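The Cow and the Dragon

When Libor Holub came to the laboratory in November, the heating was broken and Kumaresan Hegde was working in his coat. He did not stand up. He moved one chair with his foot and said, "Sit. It is at trial 118."

Libor sat. He had travelled from the Druvitz office with one question, and he had repeated it in the train until the words had no taste. Did the method work, yes or no?

"How many trials in total?" he asked.

"201."

"And how many did it pass?"

"You ask like my mother," said Kumaresan. "Wait a little."

The method was called Mutine. In the old way, the arm was told where to go. In Mutine, the arm was told only a sentence, and before every movement it had to make two guesses of what the table would look like afterwards. If the two guesses did not agree, the hand had to wait. Kumaresan had spent three years on this waiting. His first paper about it was refused, and a reviewer wrote that a robot which hesitates is a robot which is broken. He had printed this sentence and kept it in his drawer.

All the trials were done in simulation, on a white table which existed nowhere. He turned the screen so that Libor could see it.

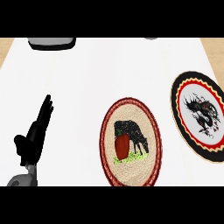 Trial 118. The hand and the two coasters.

"Who made the coasters?" asked Libor.

"I made the pictures for them. My daughter chose what should be on them. She wanted a cow with a pepper, and a dragon."

"Why a pepper?"

"She was four."

Libor leaned nearer. The sentence for the trial was written on a piece of paper beside the keyboard: Move the one that eats grass. He read it twice. He looked at the black fingers, straight and closed, and then at the cow with its head down.

"It has to know which one eats grass," he said.

"It has to know whether it knows. That is the whole thesis."

The clock of the simulation went on in a corner of the other monitor. After 15 seconds Libor wanted to speak, but Kumaresan lifted one finger. They sat like this, two grown men in coats, looking at a hand.

Then the two guesses agreed, and a green line came into the log. The hand started to the right, slowly, across all that white.

Libor let out his breath. He thought about the form in his bag, which had a box for yes and a box for no. At Heffernan, where he worked before, he would have filled it in already.

"What happens when it never agrees?" he asked.

"Then it stays where it is, and I write that down also."

"As a failure?"

Kumaresan opened the drawer, looked inside, and closed it again.

"I have a separate column," he said. "Do you want tea? The next one is with the dragon, and it is always long."

Libor took off his gloves and said that he would have tea.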